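Kaisu Mustonen has a rule for her operators, and it is taped to the side of the monitor: if you would be embarrassed to show it to a new hire, do not save it.

Mustonen runs data collection at Skarnia, which builds two-arm assembly cells and has spent the past year trying to replace hand-written motion routines with a learned policy. The current task is joining flexible hose sections for Cavcombe, a maker of ventilation parts. An operator moves a pair of leader handles, the arms follow, and the system logs joint positions, gripper width and camera images until the operator presses a pedal.

The set stands at 1885 recorded episodes. Of those, 1546 passed review.

"The rest went for dull reasons," she says. "A timestamp gap on one arm. A grasp that closed on the wrong part of the hose. Somebody stopped to think for four seconds in the middle, and the policy will happily learn to stop for four seconds."

Pauses were the first thing she got wrong. Early operators were told to be careful, and careful people hesitate. She now asks them to rehearse a new layout twice with recording off and then do it at an even pace. Episodes longer than 60 seconds are flagged for a second look.

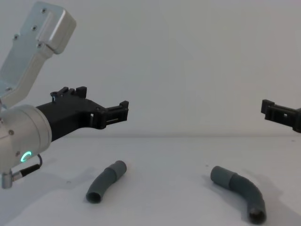
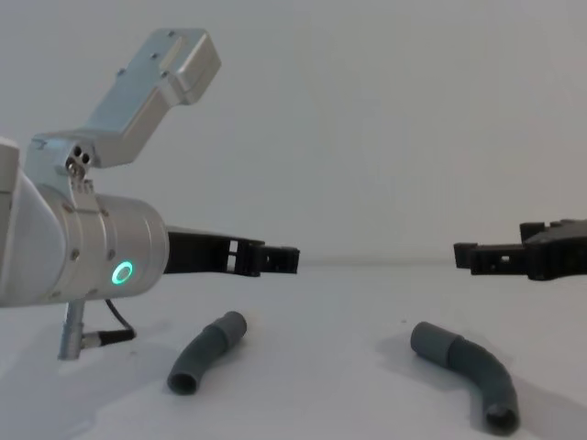

Two arms, two hose pieces, grippers clear of the table.

Filed under: Robot Learning / Interviews

The start of an episode gets more of her attention than the end. Each one opens with both grippers open and away from the parts, and the parts are moved between episodes according to a printed sheet. The sheet was written by Béla Fekete, who handles training on the same team.

"People think they place things at random," Fekete says. "They don't. They put the hose where it is easy to pick up. We plotted the first 200 starts and they sat in two small clumps. The policy was fine inside the clumps and useless a hand's width outside them."

The sheet fixes the position and rotation of each piece. It also calls for a share of awkward starts, where one arm has to turn a piece before the other can use it. Mustonen would like more of those. They are slow to record and operators dislike them.

On corrections, the two disagree. Fekete wants episodes in which a grasp slips and the operator recovers, on the grounds that the policy will slip too. Mustonen accepts them only when the recovery is labeled, with the slip itself trimmed out of the training segment.

"I don't mind failure in the data," she says. "I mind failure that is marked as success."

Asked how she decides when a task has enough examples, she says she trains on half the set, then on all of it, and compares the two on held-out layouts. If the gap is small, more of the same will not help, and she changes the sheet. The next comparison is planned for November, with a softer hose from the same customer.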